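Bralholm church names Evelien Desmet as its next minister

Dec 19, 2024

Members of Bralholm Community Church have voted to call Evelien Desmet as their next minister. She will take over from Evaristo Bassi, who retired in August after leading the church through its move out of the old chapel on Leemans Road.

The vote was taken at a members' meeting after the morning service. Under the church's rules a new minister needs the backing of three quarters of those present, and the elders said the result was well above that. Mrs Desmet, who had preached at Bralholm twice during the autumn, was told by telephone the same afternoon and accepted.

She is currently assistant minister at Zindeck Baptist Church, where she looks after the midweek Bible studies and visits members in hospital. Before training for ministry she taught geography at a secondary school.

"I was made very welcome on both visits, and people asked me good, direct questions," she said. "I am looking forward to getting to know everyone properly. I would ask the church to pray for Zindeck too, as they will now be looking for somebody."

Mrs Desmet will move into the manse at Gutel Lane early in the new year. The house has been empty since the Bassis left and is being redecorated. An appeal for the work has so far raised £3,453, and a further £800 is needed for a new boiler pump and carpet on the stairs. Gifts can be put in the box by the main door or sent to the church office.

Until she starts, Sunday services will continue to be led by elders Hina Kazmi and Karlijn Meijer, with visiting preachers on most weeks. Mrs Kazmi is also working through the Gospel of Luke with the evening group, and that series will carry on as planned until Easter.

Mr Bassi and his wife have settled near the coast and now worship at a small chapel there. He has been invited back to take part in the induction service and has agreed to give one of the readings.
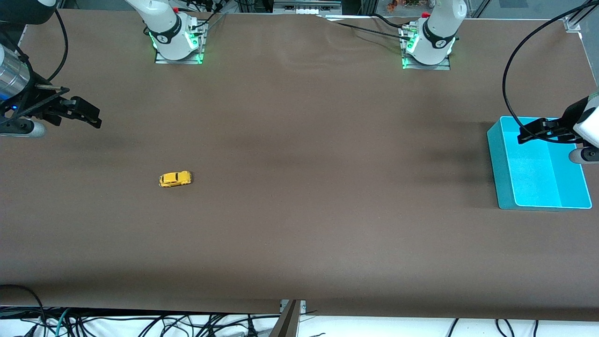 The date of the induction has not been fixed. It will be held in the main hall, which seats 300, and the elders expect to invite ministers from the neighbouring churches as well as friends from Zindeck. Tea will be served afterwards. Anyone who can bake, or who can offer a bed for the night to visitors coming from a distance, should speak to Bushra Virk after any service or leave a note for her at the office.

Christmas services are not affected by the change. Carols by candlelight will begin at 6.30pm on Christmas Eve, and the family service on Christmas morning is at 10am. There will be no evening service on the Sunday after Christmas. The toddler group and the lunch club both have a two-week break and will start again once the schools are back.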